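Staff FAQ: two-arm units at the Nesesley service floor
Last revised 2025-10-07. Maintained by Heiðrún Kvaran, floor systems. Replaces the January version.

## Scope and schedule

**Which jobs are moving to the units?**
Drawer work only: opening, fetching, returning and closing at the low storage cabinets in the guest apartments. Bed making, bathrooms and windows stay with the room teams. Cekatberg supplies the units and Szénási maintains them under a separate contract.

**When does a unit go into a real apartment?**
After the task set has been passed in simulation. The set has 374 runs, and each drawer is scored separately. A run counts as failed if the drawer is left partly open or if anything on the cabinet top is displaced.

**Why simulate at all, if the cabinets are a standard item?**
The cabinets are standard, but what guests and staff put on them is not. The simulated rooms vary wall color, floor, drawer color, handle size and the objects on top.

## What the operator sees

**What does the operator have on screen during a run?**
The view from the unit, with both arms in it. The horizon is not leveled. Operators who find a tilted view tiring can change seats with a colleague at any run boundary; no approval is needed.

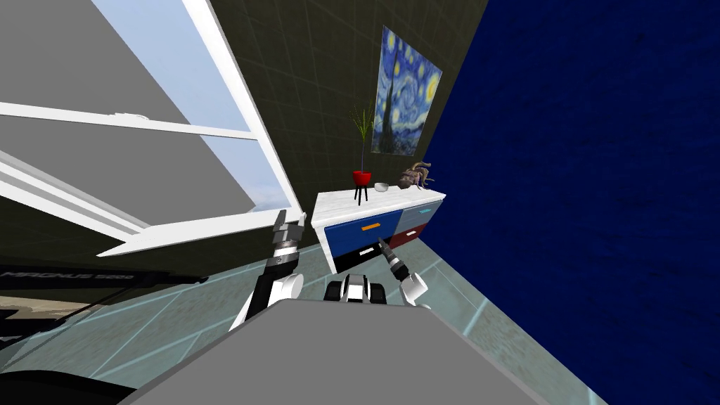
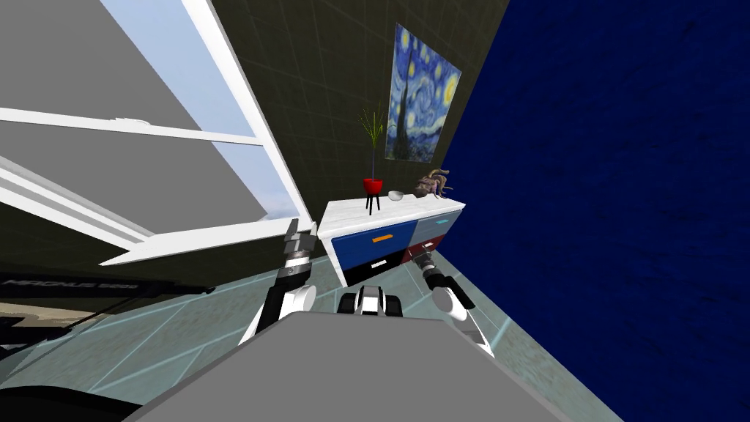 Simulated room, four-drawer cabinet with objects on top.

**How are drawers named in the log?**
By position first, then color: "lower left, black". Color alone is not accepted, as the colors change between rooms. Handle color is optional.

**Do I need to log which arm was used?**
No. The system records it. Log it by hand only if you took over control mid-run, and note which arm you moved.

**What stops a run?**
- Contact with any object on the cabinet top
- Gripper force over the set limit
- The operator's stop key

The stop key has priority over everything else. Pressing it does not count against the operator's figures, and stop counts are not shown to shift leads.

## Jobs, hours and pay

**Is anyone losing a position?**
No position is being cut in this phase. There are 62 people on the room teams, and the agreement signed with Skamovberg management keeps that number fixed until the phase ends. What comes after has not been negotiated. Questions on this point go to Malachy Conneely, not to the shift leads.

**Who can train as an operator?**
Anyone on the room teams with six months of service. Training is paid at the normal rate and held during shift hours. The simulator desk is open to trainees from 900 logged room hours upward; below that, ask Warrick Mahuika, who can sign an exception.

**Does operator time count as room time for the bonus?**
Yes, hour for hour. The January version said otherwise and was wrong. Corrections were paid with the last payroll - if yours is missing, write to payroll and copy Kieran Ellwood.

**Can I go back to room work after training?**
Yes, with two weeks' notice. Operator status stays valid for a year.

## Data

**Is the operator recorded?**
Commands and the unit's view are stored for 200 days. There is no microphone and no camera on the operator. Individual run times may not be used in reviews.

**Where do I report a wrong result in the log?**
Use the "dispute" field on the run page. Ottó Oláh reads these on working days. Include the run number and the drawer position.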